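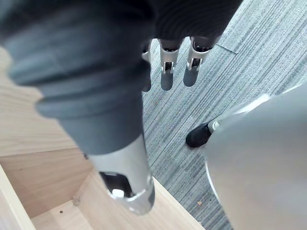 Babita asked whether the Vatow hand is worth the money before we sign for the second term, and my answer so far is that I don't know and neither does the vendor. The sales sheet from Povstead lists 136 "everyday office grasps". It does not say what counts as one. A bare metal fingertip over the corner of a pale wooden box is a different job from a padded finger over the same corner, and the sheet treats the two as equal. The finger covering is soft and ribbed all the way down and then stops where the silver tip starts, so the part that meets the object gets none of the grip material. I asked Povstead why. I got a link to the brochure I was already reading.

On Dec 4, Babita Bansal wrote:
> Can somebody on this list give me a plain yes or no on the
> Vatow lease? Povstead wants an answer before the end of
> December and they are pushing the two-hand package. Their
> line is that filing and fetching "just works" with the Negi
> software on top. I'd like to hear from a person who isn't
> selling it. Also, is the 300 a month per hand or per pair?
> I have read the quote twice and can't tell.

Per hand. It's in the second footnote. Support is a separate line, and the first 12 months of it are not optional.

On "just works": I don't like that phrase and I'd ask them to put it in the contract. Filing is a fair test, though, and I'd judge the thing on that and skip the demo with the foam blocks.

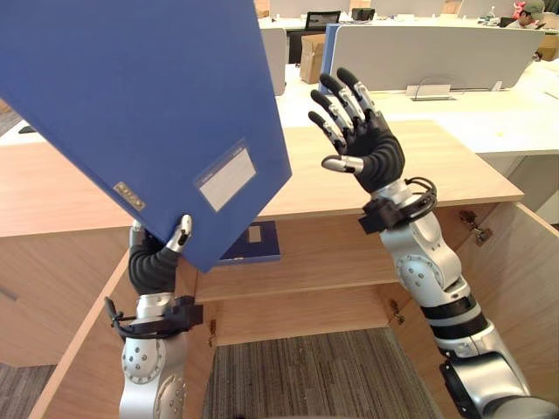
Sarita Tiwari

A big blue folder held by its lower edge and tilted over is a hold, and I'll give them that much. It is a hold on one edge with one hand, while the other one is up and open over the cabinet top with nothing in it. If I'm paying for two, I want to know which of the 136 grasps use both. The sheet doesn't have a column for it. A second folder lying flat on a shelf inside the cabinet is the case I care about most, and I can't find "flat, on a shelf, between two doors" anywhere in their list either.

My other gripes, in no order:

- The wrist mounts have cable sticking out or looped on the outside. Ask who pays when one snags on a door.
- Negi logs a grasp as complete when the fingers close. Ask for a log of where the object ended up.
- Spare fingertips are quoted at 131 each. The quote doesn't say how long one lasts.
- Enby offers a plain two-jaw gripper on a monthly lease. Less to look at, and I'd want it tried on the same folders before anyone signs.

So, Babita: no on the two-hand package. Maybe on one hand, month to month, if they'll write down what a finished grasp is.

Sarita

3 comments

benchside: We got the same brochure link. Twice.

k_orrin: Does the 131 include the little hinge parts or only the shell? Our quote was worded differently.

Babita Bansal: Thanks, Sarita. Sending them the grasp question today and I'll post what comes back.

Contact the list owner | © Shared Equipment List | Back to top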